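Cordale Row has a ghost again, according to the estate agent. The listing says 67 sightings and a "curious chill" in the back bedroom, and asks for 200 a night on that basis. I've stayed there. The chill is the window.

I paid in July and slept like a log – no footsteps, no grey lady. 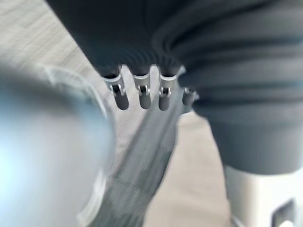
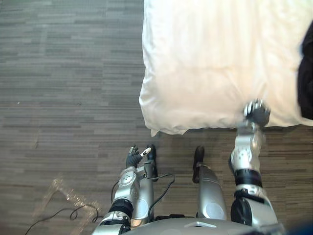 What bothers me is that buyers fall for it. Kirnel, the agents, reckon a haunting adds value. I'd want 100 off for the window.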